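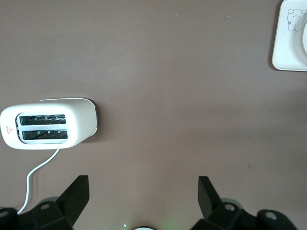 Toaster at left, bear plate up in the corner, gripper open over the table.

Planning for a kitchen arm: what to budget before you buy

A small robot arm on a kitchen table is a wonderful thing to live with, and I want more people to try it! I also want them to keep some money back, because my first budget covered the arm and a power strip and that was it. These are my notes, with additions from Liya Nigatu and Noemi Russo, who both set theirs up before I did and were generous with their receipts.

Start with the job

Write down one job before you look at a single product page. Mine was breakfast: bread to the toaster, toast to the plate. Liya wanted hers to put away spoons. Those two jobs need different reach and different fingers, and hers came out cheaper by a good margin. If you can't say the job in one sentence, wait a month and keep reading. The reading is half the fun anyway.

Measure reach with string

Tape one end of a string where the base will sit and cut it to the reach on the spec sheet. Swing it around the table. Everything you want picked up should fall well inside the string, and so should the place you want it put down. I do this at full plate-to-toaster distance, since a layout that looks snug when you're standing over it gets surprisingly wide once the arm has to cross it.

Knock a bit off the reach for the gripper too. Wide fingers are great for bread and plates, but they need elbow room on both sides, and a crowded table eats that up fast.

What I spent

The arm itself, a Drukska, was 1009 dollars with the gripper included. A clamp base from Tredudeck was another 19 — buy it at the same time, the screws that come in the box are meant for a workbench. I went through six sets of finger pads in the first year (toast crumbs are sandpaper, more or less). Noemi puts nearly 20 percent of the purchase price aside every year for pads, cables and the odd servo, and I've copied her since June. It has been enough so far.

Things I'd leave out of a first order: the second arm, the fancy carrying case, the extended software plan. You can add any of them later for the same money.

Cords get their own line

Kitchen appliances have cords, and a cord is the one thing on the table that will be somewhere new every morning. Budget for stick-on clips and a short extension so the toaster lead can run off the side away from the arm. If your outlet is on the wrong wall, price that before the arm! Moving an outlet cost Hamdia Tekleab more than her clamp, pads and wrist camera put together.

Leave the toaster unplugged while you're teaching moves. You'll be running the same path over and over, and you don't need heat for any of it. Once it's plugged in, stay in the room, and never send metal fingers anywhere near the slots.

Pick a plain surface

A matte tabletop in one quiet color is worth more than a camera upgrade. My old oilcloth had lemons all over it, and the arm was forever interested in the lemons. A plain mat is cheap, wipes down, and cuts the shine from the ceiling light. White dishes are fine on a darker mat. White on white gave me nothing but trouble.

Use your own dishes from the start, by the way. I practiced with paper plates for weeks and then had to redo everything for a real one with a raised rim. Buy a spare of whichever plate you settle on, and if it has a silly animal on it, so much the better.

New or used?

Used is fine if you can see it move. Ask the seller to run every joint from end to end, slowly, and listen for clicking. Ask which fingers are fitted and whether you can still get that kind. Savivow lists secondhand arms with the hours on them, and the Hailu swap page has bins of brackets and screws for next to nothing. Meriem Ouali got a whole spare wrist there — it needed one new cable.

Check the return window before anything else. You want long enough to unpack it, clamp it down and get through a real breakfast with it.

Ebise Negash is putting together a page on grippers for cups and bowls, and I'll add the link when it's up.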